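Sorting the tea lights before the evenings draw in

September is when the candle drawer gets opened again, and ours was a mess. Over the summer the battery tea lights had been put away wherever there was room, the large ones mixed in with the small ones, and a good number of them with flat cells still inside. A few had leaked. If you left yours the same way, it is worth an hour at the kitchen table before you need them.

I keep two sizes. The small ones go in the glass holders along the stairs, and the larger ones go in the lanterns on the porch. They look alike in a bag, and I have wasted more time than I care to admit pushing a large one at a small holder in the dark. This year I decided each size would get its own tray and stay there until spring.

The trays are ordinary shallow ones with rounded corners. Any rectangular tray will do if it has a lip, so the lights don't roll off when you carry it. Two colors help. I don't label them. After a couple of weeks everyone in the house knows which is which, and a label only peels off.

Start by clearing a good stretch of table. Put the trays to one side, close together, and tip the lights out next to them. Switch every light on before you sort anything. It sounds slow, but it takes less time than checking them one by one later, and you see right away which are bright, which are dim and which do nothing. Turn the room light down a little if you can't tell. Set the dead ones apart on a sheet of newspaper. 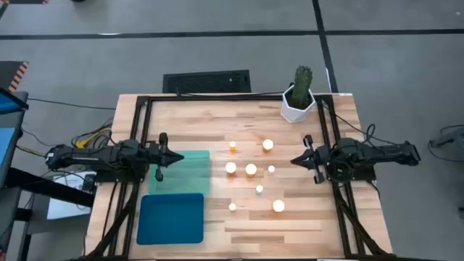
Ashwin Shetty writes that he sorts by brightness first and size second. His are all on in the front window from October, and he says one dim light in a row shows up from across the street, while a slightly wrong size never does. He also swaps the cells in a whole row at once and keeps the half-used ones for the bathroom shelf. I tried his way with the porch lanterns and I agree about the row, though I still want the sizes apart first. You can sort for brightness inside each tray once that is done.

Now the dead ones. Open the battery door and look before you do anything else. If the cell is clean, try a fresh one. If there is white or green crust on the contacts, put on gloves, take the cell out and rub the contacts with a cotton swab barely damp with white vinegar. Wipe again with a clean swab and leave the door open overnight. About 19 of mine had some crust on them this year and most came back. The rest I gave up on.

Old button cells don't go in the household trash here. Tape over both faces and take them to a battery drop-off. Keep them well out of reach of small children from the moment they leave the light, and that includes the few minutes they spend on the table. Used cells are as dangerous to swallow as new ones. I drop each one into a screw-top jar as it comes out. Lights with a battery door that no longer screws shut should go too, however well they glow.

While the table was clear I gave the wood a wipe with a damp cloth and then a dry one. Vinegar drips will dull an oiled top if you leave them sitting. If you have a cactus nearby, move it or keep your sleeves rolled up – I speak from last year.

Before the trays go back on the shelf, switch everything off. Go through them a second time with the room dark, as one always gets missed. I lay a folded dish towel over the top to keep the dust off and stack one tray on the other crosswise.

Edgardo Malabanan has asked whether anyone has a good way to store the taller pillar kind, which won't fit in a shallow tray and whose switches get knocked on in a box. I use an old egg carton for the short ones I travel with, but it's no help for his. If you have an answer, send it in and it can go in the next issue. He has a whole closet shelf of them waiting.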